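Do folding demos teach a robot anything?

Oct 1, 2024

Third week of the robotics elective at Atarthorpe and I still don't buy it. The pitch goes like this: we work a pair of hand-held grippers over clothes on a white board, the recordings get fed to something called Clevik, and by November a robot arm folds laundry. Each of us owes 80 folds. I've done 20, and my wrists have opinions.

My problem is the clothes. Everyone on our team folds differently. I start at the cuffs, my partner starts wherever she feels like, and the instructor says variety is good for the model. Maybe so. But when I asked how we'd tell good variety from plain sloppiness, I got a shrug and a link to a paper from a lab with 216 times our budget.

Also, 5 points of the grade are for "cleanliness of demonstrations," and no one has said who judges that. I'll keep going, mostly for the credit. If the arm folds one shirt in November without a person nudging it, I'll post the clip and eat my words.

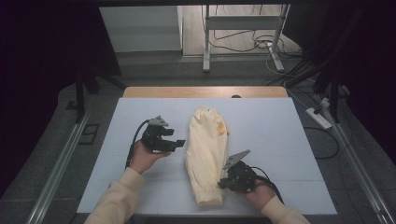
Nokarska: We ran the same assignment last year and our arm did fine on towels. Shirts were hopeless until the whole team agreed to start from the same end, so talk to your partner before you do the other 60.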